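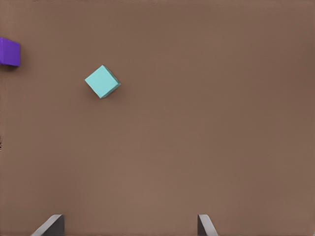

Interfacial angles and density of cubic pyrite sold as hand specimens

Student Projects | Earth Science | Minerals and Crystals

Fathima Hettiarachchi, Ghazala Mughal and Hashini Roy
Supervisor: Umut Toprak

1. Purpose

Pyrite cubes are among the cheapest well-formed crystals a collector can buy. They are sold loose, by size, and the label seldom says more than the species name and a country. The project set out to find how closely cubes from ordinary dealer stock agree with the ideal form, and whether a simple density measurement would pick out crystals with included matrix or internal voids. A second aim was to find how much of the spread in the angles came from the crystals and how much from us.

Pyrite is isometric. The faces of the cube meet at 90 degrees whatever the size of the crystal, and growth at different rates in different directions changes the proportions but leaves the angles alone. A crystal that looks like a brick can therefore be as good a cube, in the crystallographic sense, as one with equal edges. Real faces depart from this through striation, stepped growth, slight curvature and damage.

2. Material

Crystals were bought as four lots from four sellers: Skevix, Doditz, Sleiman and Plarano. Nine crystals were taken from each lot, giving 36 in total. Selection within a lot was by shaking the tray and taking from one corner until nine had been drawn. Twins and intergrowths were returned to the tray, as were crystals with fewer than six recognizable faces.

Each crystal was given a letter for the lot and a number. Numbers were written on the storage cell and not on the crystal, because ink in the striations might have affected the contact of the goniometer arm. Faces were identified by sketching an unfolded cube for each crystal and marking chips or steps that could be found again. This took longer than planned. Several of the Plarano crystals had no distinguishing marks on four of their six faces, and for those we relied on the direction of the striations and a dot of removable wax on one face.

The Sleiman crystals were visibly elongated, some with one edge nearly twice the length of the others. The Doditz crystals had a brown film that did not come off in water. It was left in place.

3. Angle measurement

A contact goniometer reading to half a degree was used, with the last place estimated to a quarter. The crystal was held in the left hand, the fixed arm laid on one face and the moving arm brought down on the next until no light showed along either contact. The reading was called out and recorded by a second person. The person measuring did not see the sheet.

A cube has 12 edges. Each edge was to be read twice by each of the three authors, giving six readings per edge and 2,592 in all. Seven edges were too damaged to seat the arms and were omitted, a loss of 42 readings. A further three readings were struck out as transcription errors (two of them were obviously the supplement of an angle on the wrong scale). The remaining data set is 2,547 readings.

Second readings were made at least a day after the first and in a different crystal order. No attempt was made to use a reflecting goniometer. The department has one, but striated pyrite gives a smeared signal and the instrument was booked through November.

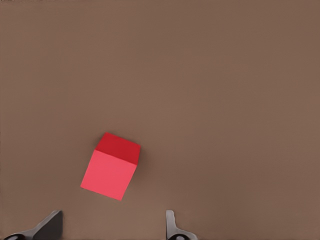 Orientation in the hand proved to be the main source of gross error in the pilot run. The arms must lie in a plane at right angles to the edge being measured, and if they are skewed the goniometer reports the wrong angle with no other sign that anything is amiss. Judging that plane by eye is harder than it sounds. With the red cube, which sits turned so that its sides run diagonally, two faces are visible from above and slightly to one side, and the angle at which their shared edge appears depends on the viewpoint as much as on the solid. The same applies to a crystal held under a lamp. We adopted a rule that the edge be pointed directly at the measurer's eye before the arms were closed, so that both faces were seen edge-on. After this change the pilot readings by Roy and Mughal on the same crystal agreed to within one degree on every edge.

4. Density measurement

Density was found by hydrostatic weighing. Each crystal was weighed in air, then suspended in water from a loop of fine nylon line under the balance pan and weighed again. The weight of the wetted line was taken separately and subtracted. Water temperature was recorded for each batch and the density of water taken from a standard table.

Air trapped in striations was a concern. Crystals were soaked beforehand in water with a drop of detergent and brushed under the surface before being hung. Mahfuz Sultana, the laboratory technician, suggested boiling the water first and letting it cool in a covered beaker, which reduced the bubbles that formed on the crystals during weighing. The first batch, from Skevix, was repeated with boiled water and the earlier values discarded.

The accepted density of pure pyrite is close to 5.02 grams per cubic centimetre. For the smallest crystals the loss of weight in water was small enough that the last digit of the balance limited the result, and the uncertainty for these is correspondingly larger.

5. Results

5.1 Angles

The mean of all readings was 89.9 degrees, with a standard deviation of 0.6. Means by lot were as follows.

Skevix: 90.0 degrees, standard deviation 0.4
Doditz: 89.8 degrees, standard deviation 0.8
Sleiman: 90.0 degrees, standard deviation 0.5
Plarano: 89.9 degrees, standard deviation 0.5

The Doditz lot stands apart in its spread. The brown film is uneven in thickness, and where it formed a ridge near an edge the arm rocked on it. We do not regard the extra spread as a property of the pyrite.

Elongation had no detectable effect. The most brick-like crystal in the Sleiman lot gave a mean within a tenth of a degree of 90, and its long edges were slightly easier to measure than the short ones, the arms having more face to rest on.

Hettiarachchi's readings were lower than those of the other two authors by a consistent 0.2 degrees. The offset appeared in all lots and in both rounds. On a machined steel square it was still present, so it belongs to the observer. She reads the scale from slightly to the left, and the offset is consistent with parallax. The data were not corrected for it.

5.2 Density

Most crystals fell between 4.95 and 5.05. Three were clearly low, two from Doditz and one from Plarano. The Plarano crystal had a small pit on one face which, under a hand lens, continued inward, and it released bubbles for several minutes when soaked. Neither Doditz crystal showed an opening. Both had a thick film, and the film is presumably an iron oxide of lower density than pyrite, but without sectioning them we cannot say how much of the difference it explains.

No crystal was high.

5.3 Striations

Striation direction was recorded only as an aid to identifying faces, but it was complete enough to report. On every crystal where striations could be seen on three adjoining faces, they ran in three mutually perpendicular directions. This is the expected arrangement for pyrite, whose symmetry is lower than that of a plain geometric cube: a quarter turn about the axis through a striated face does not bring the pattern back onto itself.

6. Sources of error

The goniometer pivot had slight play, which was measured against the steel square at the start and end of each session and did not exceed a quarter of a degree. Rounding to the nearest quarter is visible in the data as a preference for whole and half degrees. All three of us show it.

The observers knew the expected answer. Calling readings out to a recorder kept us from comparing them with earlier values, but it cannot have removed the pull towards 90. A better design would mix in some crystals of a species with oblique angles, or a set of cut blocks at angles known only to the supervisor.

The sample is also biased by trade. Sellers discard or discount poor crystals before a tray is filled, and nothing here should be taken as describing pyrite as it comes out of the rock.

7. Further work

The two low-density Doditz crystals should be sectioned and polished. Toprak has agreed to keep them for next year's group, along with the unfolded sketches and the raw reading sheets. The Skevix lot has been passed to the teaching collection, and the numbered storage cells should stay with it so that the angle data can be matched to individual crystals.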